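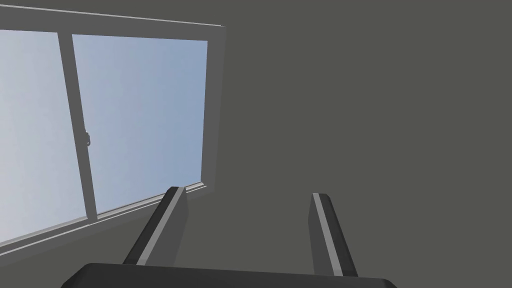
A sliding window and a good deal of plain wall.

Small Engine and Outdoor Equipment Technician
Nestura Mower & Saw, Nirkilside
Full time, year round (yes, winter too)

Every spring the people of Nirkilside walk into their garages, pull a cord eleven times, say something they wouldn't say in front of their mothers, and then drive over to see us. We would like some help with that.

Nestura Mower & Saw sells and fixes walk-behind mowers, riding mowers, chainsaws, trimmers, tillers, leaf blowers, generators and snow blowers. We also get the occasional go-kart, usually brought in by a father who says it belongs to his son. Our main shop is in Nirkilside and we have a smaller parts and drop-off counter in Sestov. Last year 4,000 machines came through the two doors. A fair share of them had nothing wrong that fresh gas wouldn't cure, and part of the job is saying so kindly.

What you'll do

Diagnose and repair two-stroke and four-stroke engines. Clean carburetors. Clean more carburetors. Replace belts, blades, pulleys, starters, recoil springs and the fuel lines that mice find so tasty. Sharpen chains and balance blades. Set up new machines out of the crate and run them before they go to the customer, including the ones the factory swears are ready to go.

You'll write up your own work orders. "Fixed it" is not a work order. The person at the counter has to read your notes out loud to a customer who is holding a checkbook, so full words are appreciated, and so is handwriting.

Two mornings a week you'll ride along on the pickup and delivery run, which goes out through Sestov and up the Bukhari road as far as the grain elevator. You'll load and unload riding mowers with a ramp and a winch. There will be dogs. Most of them are fine.

What we're looking for

Two years of paid work on small engines, or a certificate from a technical program, or a convincing story about the barn you grew up in. We'll test the story. The test is a push mower that surges at idle, and you get an hour and a cup of coffee.

You should be able to lift 50 pounds without making an announcement. You need a valid driver's license and your own basic hand tools. We supply the specialty tools, the lifts, the parts washer and the big compressor, which has its own personality and will be introduced to you on your first day.

Electrical know-how is a big plus. More battery equipment comes in each season, and the current staff divides into those who are learning to like it and those who leave the room. If you can read a wiring diagram and own a meter you trust, put that near the top of your letter.

Please don't apply if you throw wrenches. We've had one of those.

Hours and pay

The shop opens at 8 and you'll be done by 5, with an hour for lunch. From April through June we also work half a day on the weekend, paid at time and a half. Snow blower season brings a second rush, generally within minutes of the first flake.

Pay is by the hour and depends on what you can do. We'll name a number at the first meeting so you don't have to sit through three of them to find out. After 90 days you get health coverage, paid holidays, a boot allowance of $300 a year and parts at cost for your own machines. "Your own machines" does not include your brother-in-law's. We do know what he drives.

We'll pay for brand training courses and your mileage to get there. The food at these courses is your own problem.

How to apply

Send a letter and a list of where you've worked, or bring them to the Nirkilside counter and ask for a service application. A resume is fine but not needed. Tell us about one repair that beat you the first time and what you did next. If no repair has ever beaten you, Bukhari Township has a few tractors we could lend you.

Mention job number 202 so your letter doesn't end up with the parts catalogs. We'll start meeting people in March and would like the new technician on the bench before the grass gets ideas. Everyone who applies will hear back, either way, by phone or by mail.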